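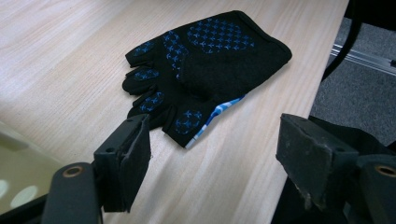 Glove, palm up, on the light table. Blue crosses are the grip print.

7/22/20

Glove day. I've been putting this off because the glove drawer had gotten to the point where you opened it and closed it again, but the Skorkstead order ships in August and I need to know what I'm actually making before I cut anything. So I cleared the table, put the radio on and got going.

The one at the top of the page is the fingerless one with the dotted palm, and it's my favorite of the lot, so it went first. I laid it palm up because the grip print is what I wanted to look at. I love how they've done this. The crosses aren't spread all over like wallpaper, they're in patches, with a big rounded one up on the palm toward the wrist, a narrower one running along the base of the fingers, and then each finger stub gets its own little group. All the folding happens in the plain black between the patches, or that's the theory I'm going with. Compare that to our second try, where I printed the whole palm solid (so proud of it!) and it came out like a place mat. Hawi put it on, tried to close her hand around a broom handle and handed it back without a word.

So, patches. I traced the outline onto brown paper with the soft pencil and then sketched the patches in by eye. Tracing a glove is a pain. The stubs overlap a little where they come into the palm and if you press them out flat the whole thing shifts on you. Gave up on the first tracing, did the second one with the cuff weighted down under the steel ruler, much better. Second one is the keeper, it's rolled up in the tube by the window with a G on it. The first one is scrap, please use it for glue tests.

Things I want to carry over to ours:

Rounded ends on the finger stubs. We've been cutting ours straight across and I think the corners are where the edges start to curl. Rounded is more annoying to cut but I'd rather spend the time there than on re-stitching.

The cuff, same idea. Broad and smooth and no fussy tab. The tab was my idea, I know, I take it back.

The blue and white camo peeking out underneath! Only a strip of it shows along the lower edge when the palm's up and I think it looks terrific against the black. I don't want camo for Skorkstead (they'd hate it) but some kind of print on the back with a plain dark palm would be so much nicer than the all-gray we sent them as a sample. Ask Yuen what they have in short lengths. Last time they had a small leaf print that was nearly right.

Then on to print tests, which ate the rest of the morning. Used the Sudau paste because the tub was open, on offcuts from the black roll, item 1261 in the fabric book. Cut a stencil with little crosses out of the clear sheet. Crosses are much harder to cut than dots, the inside corners tear if the blade is even slightly tired, so change the blade before you start and save yourself the swearing. I went through four blades and could've used another.

First pull was too wet and the crosses filled in to blobs. Second was better with less paste and the scraper held more upright. Third was the good one, nice clean arms on nearly every cross, except down in the left corner where I think the stencil lifted. Heat set it for 40 seconds, let it cool on the rack, then did the thumb test. It doesn't pick off when I scratch at it, and it does grab a bit on the tabletop when I push it along. Not as much as I'd like. I'm going to let it sit overnight before I judge it, the paste was a little tacky still and that's probably flattering it.

Tried the Rateo paste on one swatch as well. It's stiffer and sits up higher off the cloth, which feels good under the fingertips, but fold it over and there's a crack right along the crease. Could be fine for the small finger patches, where it doesn't need to bend much. I wouldn't put it on the palm. Both swatches are pinned to the board with the paste name written on the back. On the back, Hawi, so don't go flipping them over until you've picked the one you like! I want an opinion from somebody who hasn't been staring at crosses since breakfast.

Sizing, while I think of it. We've only got the pattern in 7 and I want to grade it up before the next cut, at least one size. The palm patch will need to grow with it but I think the finger patches can stay put. I could be wrong about that. Will mock it up in the cheap felt first.

Drawer is half sorted. Work gloves on the left, pattern gloves on the right, singles in the shoe box until their partners show up or I lose patience. Anything with a hole in the palm went in the rag bin, except the old leather pair, which I couldn't do it to.

To do:
New blades, the fine ones
Call Yuen about prints for the backs
Scratch test again tomorrow, both pastes
Wash test after that, cold, inside an old sock
Recut the stencil with slightly fatter crosses, see if the corners behave
Felt mock-up in the bigger size
Put the lid back on the Sudau tub (done) (went back and checked, now it's done)

Note added after lunch: Hawi Teshome picked the Sudau swatch, blind, in two seconds flat. She says the other one feels like dried rice. She also thinks the crosses could sit a touch farther apart on the palm so it bends easier, and I think she's right, so that goes into the new stencil too. Leaving the tracing tube out for her to look over before I cut.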